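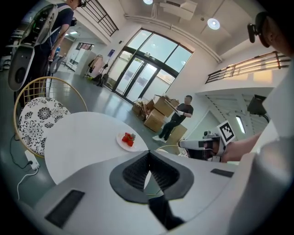
Strawberry plate task, hand-held grippers

What should go in written floor rules for hand-held gripper sessions?

Daryna Panasiuk
posted 11/15/22

Hi all! I got handed the job of writing the floor rules for our recording sessions at Vondmont, and I'm a bit stuck on how strict to be. We do tabletop stuff with hand-held grippers, picking and placing mostly, in a big open room where other people are walking through and getting on with their own work. We recorded 489 takes in October and so far the "rules" are whatever the most experienced person in the room remembers to say out loud.

What I have now is one page: check your markers, check your timer, no loose sleeves, stop when somebody says stop. My lead wants something closer to a real standard (she used the Otix site manual at her last job and keeps bringing it up). I want something people will read. Do you make rules for the room too, or only for the person holding the grippers? And who gets to call a stop?

gillham_floor

Room too, definitely. We started out with operator rules only and had to go back and redo the whole thing after a passerby walked straight into someone's elbow.
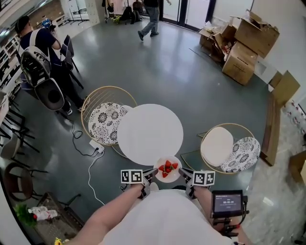 Cables are where I'd start, before you write a word about grippers. The operator is looking at their hands the whole time and has no attention left over for the floor. Take your setup: there's a power strip on the floor by the chair with cords trailing away from it, and the person at the table has both arms out over the plate. If they step back or sideways without looking, that's a trip. Our rule is that any cord inside the working area gets taped or covered before the first take, and if it can't be, the area moves. Same for anything leaning or lying near the table legs.

As for who calls a stop — everybody. Anyone in the room can say it, the operator lowers both grippers, and we sort out whether it was a good call afterward. Please don't limit it to the lead, people hesitate and then it's too late.

marker_cube_mo

Agree on the cords. I worked on the Bondarchuk sheet, which has been through a lot of versions, and the list that stuck is pretty short. Copy whatever you like:

1. Walk the area before each block. Look down first, then at the height of your elbows. Chairs count! Push in or pull away any chair the operator doesn't need.

2. Agree on a walking route for everyone else and keep it out of arm's reach of the operator. If somebody is carrying something big and flat, like a tray or a sheet of cardboard, they go the long way.

3. Set the starting layout and say it out loud. With food on a plate I'd write down which plate, where it sits on the table and how the pieces are piled, or you'll never get two takes that match.
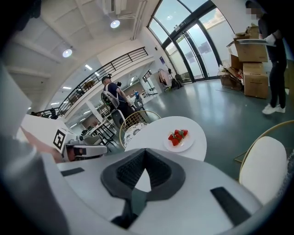
4. Check that the markers are clean, flat and facing the way your setup needs. A smudge or a peeling corner can ruin a block.

5. Take a break every 30 minutes, even if the operator says they're fine. Wrists go first.

6. Keep a log of every stop, with the reason in a few words. Ours was the most useful part of the sheet by a mile, and I'd have skipped it if someone hadn't nagged me.

We also let the operator throw out their own takes with no questions asked. Out of 2206 we lost very few that way and the mood in the room got so much better.

robin_k

i'd keep it to one page tbh. ours was 14 pages and people just signed it. tape it up by the door

Daryna Panasiuk

Thank you, this is great! I'm taking the stop rule as is, and numbers 2 and 6 go straight in. I hadn't thought about a route for the other people at all. One more thing if anybody's still reading — do you have new folks practice without recording first, or do you let them go right in and toss the early takes?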